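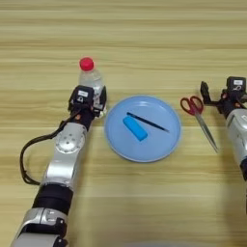
Tabletop with bottle, plate, blue block, pen and scissors. Korberg collection, table group.

Korberg: a card for the small things on tables

Version 2

What it is

Korberg is a collection of 3000 pictures of ordinary objects on ordinary tables, with a short text file for each. The objects are the sort you own already and can't find: scissors, pens, bottles, plates that have lost their set. If you were hoping for sunsets, the Saltasska collection has plenty, and its maintainers answer their post faster than we do.

The name comes from the first table. It has since gone to a better home and we kept the name because the folders were already called that.

What's in the folders

pictures/ holds the pictures, numbered with no gaps. Version 1 had gaps. We had letters.

notes/ holds one text file per picture, same number. Each lists the objects, their main colours, and how they lie: upright, flat, on something, under something.

groups.csv says which group each picture belongs to. There are 6: table, sink, shelf, floor, windowsill and drawer. The drawer group is the smallest and took the longest, and anyone who has opened a kitchen drawer in front of another person will understand.

spares/ holds 872 pictures that were labelled by only one person. Use them if you like, but keep them out of any comparison you plan to publish.

How things are named

We call an object what you would call it if you were asking someone to pass it. So "scissors", and never "cutting implement, handheld". A plate is a plate whether it's china or plastic, with the material on a second line if it can be told. The round light blue plate in the picture at the top is down as "plate / plastic / light blue", and the argument about whether it was light blue or pale blue has been left out of the change log for everyone's dignity.

Where the label-writer couldn't tell, the line has a question mark at the end. The blue block on that same plate is "block? / blue", with "sponge?" and "eraser?" in the remarks. Two of us are still not speaking on the subject. Please don't strip the question marks out when you load the files. The Guvum loader did this until February and turned a good many maybes into facts.

Pen and marker are one label, "pen". We tried to keep them apart and gave up.

Things with two colours get both, handle first. Red-handled scissors with silver blades are "scissors / red, silver". Bottles get the cap first, so a clear bottle with a red cap is "bottle / red, clear". This is the wrong way round according to everybody who has ever written to us, and it's staying.

"On" means resting on. A pen lying across a plate is on the plate and is not also on the table, even though your grandmother would say it was. Scissors lying beside the plate are on the table. We are quite strict about this and it is the only thing we are strict about.

Partly hidden things are labelled if enough shows to name them, with "part" on the third line. There is no rule for how much is enough.

What it's good for

Teaching something to name household bits, or to say which of them is lying on which. Checking whether your labels agree with ours. One Pagano reader used it to settle what counts as a tidy table, and sent us a chart. We didn't ask for the chart but it's in extras/.

What it's bad for

Sizes. Nothing was measured. Weights, likewise. Brands are not recorded even when they can be read. Don't use it to work out what people eat: there are far more plates than dinners.

Blue and red are over-represented, plastic badly so. Wooden tables outnumber every other sort, mostly pale ones. If your own kitchen is all glass and steel, expect trouble.

Known faults

A few notes in the sink group say "left" where they mean "right".
The label "thing" occurs in the shelf group. We know what it was and can't agree on the word.
Some teaspoons are filed as spoons, and one ladle is.

Corrections

Send the picture number and the line you'd change, one per message. Messages about the order of bottle colours go in their own folder.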